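Tolgate Workshop Forum > Automation > General

Thread: Can a machine tidy a room yet, or only a bench?

hexkey_77
Posted January 28, 2024

Splitting this off from the Mandau arm thread because it had wandered. My position is unchanged. On the shop floor the question is mostly settled: if the part arrives the same way up in the same tray, a cheap arm and a two-finger gripper will load it all shift. We have had one on the deburring cell at Hollow since November. It does 330 parts between stops and I clear a jam once or twice a day. In a house nothing arrives the same way up, and I do not see that changing soon.

orrin_b
Your cell works because you built a tray for it. Take the tray away and what is the figure then?

hexkey_77
Poor. We tried it loose in a tote. 25 attempts, 7 clean picks. Most of the misses were two parts nested together.

fettler
That is a vision and gripper problem and both are being worked on. The newer approach is to have people do the chore with a hand-held gripper, record the lot, and train on the recordings. You don't write a tray into the program at all. I would not bet against it over five years.

orrin_b
Depends what is in the recordings. If it is 327 goes at the same mug on the same table you have built a tray out of data.

Maihi
Agree with orrin_b on that. Variation in the objects counts for more than the number of hours. Paper is the one I would test first. It bends, it slides on itself, and a stack is only one object for as long as you are squeezing it. Rigid parts in a jaw tell you very little about a magazine.

hexkey_77
Paper is also where force control shows up. Too little and the middle sheets drop out, too much and you crease the cover. Our gripper has open, closed and one pressure setting on the regulator.

slackbelt
You are all arguing about picking. Picking is the easy half. The hard half is knowing where a thing goes. A bag on a worktop may be put away already as far as its owner is concerned.

fettler
Then you ask the owner once and store the answer. That is a database entry.

slackbelt
Until they move the furniture.

fettler
Some material for the argument, then. Same room in all three, with the grippers in people's hands.
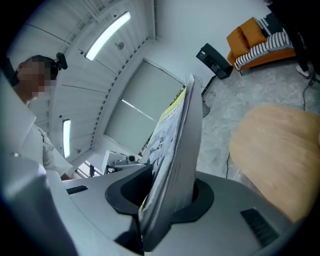
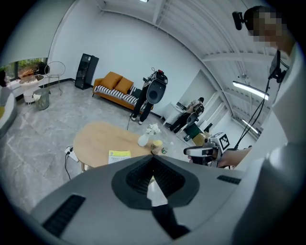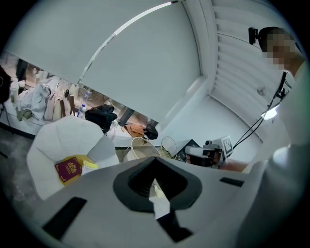 orrin_b asked whether anyone had costed the thing per task, and I would like to see that too before we go any further. Five years is no use to me without a price. At Hollow the arm paid for itself on one part number, and that sum was easy because we knew the rate and the scrap. For a house you would need the minutes saved per day, the cost of whatever gets broken, and who comes out when it stops in the hallway. Until somebody posts those I am filing it with the self-emptying swarf bin.

fettler
Fair on price. I never said cheap, I said not to bet against it. The swarf bin did work, by the way, it was the lid sensor that failed.

slackbelt
The lid sensor was part of the bin.

Maihi
If anyone wants to run the paper test on a bench arm I can write up a procedure. Same stack, random angle, flat table, no fixture. Count a creased cover as a fail.

hexkey_77
Put me down for that. I will need a second regulator.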